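Bench notebook, dye shed
5/14/21

Walnut and weld, second round. Abelardo Ojeda started the walnut bath before I got in, so the first half of this is from his slips of paper and the second half is mine. Where his numbers and mine disagree I kept his.

Walnut bath

Hulls are from the Koltcombe sack, the one with the torn label, soaked since last week in the lidded bucket. Strained through the old curtain twice. The first straining left grit in the bottom of the pot, and grit shows up later as dark pinpricks on the cloth, so do not skip the second. Bath made up to the mark in the big enamel pot. No mordant on half the skeins, alum on the other half, same as in August.

Wool is the Kütt two-ply, 449 g total dry weight after winding off the ends. It was supposed to be 500 but one skein had moth damage for about a third of its length and I pulled it. The damaged skein is in a paper bag in the freezer with a note on it. Please leave it there until I take it out.

Heating: slow. Up to a bare simmer, then held for an hour, then burner off and left to cool with the wool in. Abelardo turned the skeins every 12 minutes. I would have done it less often. The Horna thermometer reads low again compared with the glass one, so all temperatures on his slips should be taken as too low by a few degrees. I have not corrected them in the table because I don't know if the error is the same at every point.

Result after rinse: the alum skeins came out a warm mid brown, the plain ones a little grayer. Less difference between them than last time. I think the hulls were stronger and swamped whatever the alum does. Two plain skeins have a lighter band where the figure-eight ties were too tight. Mirta Herrera says to use the cotton tape and tie it loose enough to get three fingers under. I used the string because the tape was wet.

Rinse water ran clear on the fourth change for the alum, sixth for the plain.

Weld bath

Dried weld, last of the Isutent packet plus what we grew. Chopped, poured over with hot water, left overnight. The home-grown part is mostly leaf and the packet was mostly stalk and seed head, so this is not a clean comparison with anything earlier. Chalk added, a pinch at a time, until the bath shifted from greenish to a proper yellow. I did not weigh the chalk. I should have.

Kept it well below simmering. The one time it got too hot, back in the winter, everything went to a flat mustard and I don't want that again.

Four small skeins went in for 40 minutes. Good clear yellow on the first two. The third and fourth went in after those came out, and are paler as expected, closer to butter. I like the fourth one best of anything from today. Exhaust bath kept, covered, for overdyeing the indigo scraps if somebody gets to it this week. After that it will start to smell and should go out on the gravel, not down the sink.

Swatch cards

Cut the cards to the usual size and punched them. Each one gets a wrap of eight turns with the end taped on the back. Written on the card in pencil: fiber, mordant, bath, time, date. No ink. The ink on the older set bled when the damp got into the drawer, and there are at least a few cards there that can't be matched to an entry any more.

Also started the light test. One strip from each color, half under the black card, the other half open to the south window. I will look at them in August and not before. Last year I kept lifting the card to check, which spoils the point of it.

Mirta wants the whole sample run moved onto a single sheet so it can be shown to visitors. I would keep the cards separate, since they get pulled out and laid next to new yarn all the time. We left it undecided. She will mock up one sheet with the browns and we can see.

Table wiped down before the dry work, alum is back on the high shelf with the lid taped.
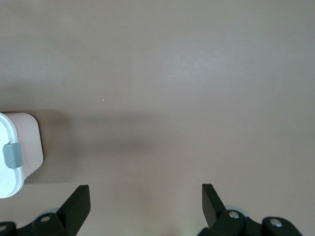 Stock and things to buy

Alum: enough for one more large bath. Order 1000 g, it keeps.
Chalk: fine.
Weld: none left dried. The second-year plants by the fence will be ready to cut once they flower.
Walnut hulls: half a sack. Keep off the floor.
Cotton tape: buy a full roll and cut it to length in advance.
Kütt two-ply: nearly 12 skeins left in natural. Check every one for moth before winding.
pH strips: the box is there but the strips are old and all read the same. Throw out.

For next time

Weigh the chalk. Check the Horna against the glass one in ice water and again in boiling water, and write both readings inside the cupboard door. Run one walnut skein at half strength to see if the alum makes more of a difference in a thinner bath. Abelardo also wants to try a short iron dip on the plain browns. Use the small pot with the red string on the handle for that, and don't put it back with the others.

Skeins are on the rack under the porch roof. Turn them in the morning.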